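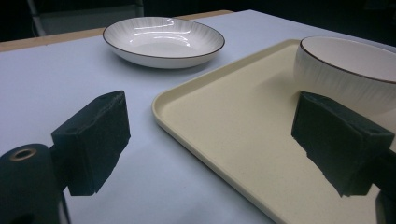 May
By Bushra Butt

So I got myself invited to the Momwood launch! Momwood, if you've missed the ads, is the new ginger soda from Drultov, and they've decided that the way to sell it is to put out an album with it. They took over the old Oria theater for the night and I went along with my sister, who only wanted the free drinks (fair enough).

Doors were at seven and we got in closer to eight, after a slow line down the side street. The brand manager did a speech that went on a bit, all about "the sound of the bottle," and then the house band came on and things picked up fast. They played 11 songs, most of them from the album, and the one with the long trumpet part is going to be everywhere by summer. I've had it in my head for days!

Each ticket stub had a number on it for the raffle. Mine was 1317 and the winner was 1563, so no speaker for me. The soda itself? Sweeter than I like, but the ginger does come through once it's really cold. Food was small plates passed around on trays, and the shrimp ran out early.

I did wish they'd turned the vocals up, as we lost half the words from the balcony. They're taking the same show to two more cities next month, with a different opening act.

Comments

tallgirl_dee: I was downstairs and the vocals were fine. Trumpet guy was great.

Marcus R.: Is the album out yet or do you have to buy a case?

Bushra Butt: Out already, Marcus, no case needed!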